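Moving a bed and 30 boxes by rail freight instead of a truck: does it ever make sense?

Posted by Adwoa Kwofie, Sunday, July 27, 2025

I keep reading that shifting freight from road to rail will fix the driver shortage, and now a broker called Pangaribuan wants to sell me that for a household move. The distance is 800 miles. They say a container goes by train most of the way and a truck only handles each end. The price is $200 under the cheapest van quote, and they promise "3 days, dock to door." I have my doubts. Has anyone here done this with ordinary furniture? The biggest thing I own is the double bed.

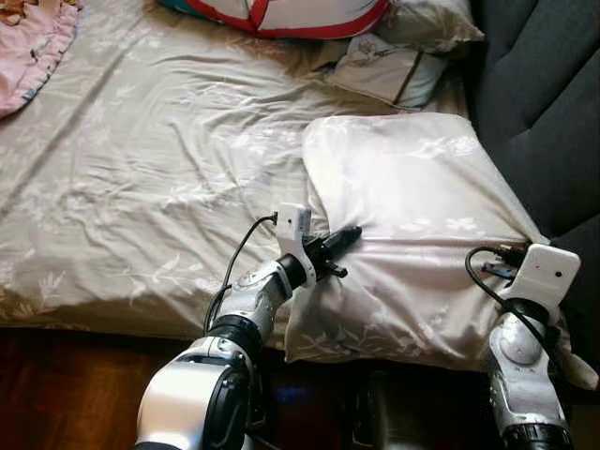
The bed, with the beige sheet and satin-like pillowcase.

Adwoa Kwofie

Fiifi Quaye

I worked in an intermodal yard until May, so take this as one man's view. The train part is usually fine. What the quote leaves out is the waiting. Your box sits until there's a slot, then it sits again at the other end until a local driver is free — and that's the same driver everyone says is in short supply. So I don't buy the idea that rail gets you around the shortage. You still need two truck trips.

Ask them three things in writing: does the 3 days start at pickup or when the train leaves, who pays storage if the box is late getting collected, and is there a limit on claims for shifting damage. Rail cars get bumped hard when they're coupled. Pack tight, strap the bed frame flat against a wall and put the mattress in a proper bag. If they won't answer the storage one, I'd pay the extra $200 and take the van.

Kwabena Bonsu

trains are way better for the planet, just do it. mine came ok, couple of scratches

Philomena Amissah

Kwabena, how far did yours go, and was it on time? "Came ok" doesn't tell her much.

Adwoa, check whether the price includes the drop-off at your street or only at the terminal. Mine said "door" on the front page and "nearest depot" in the terms. I had to rent a truck anyway, and there went the savings.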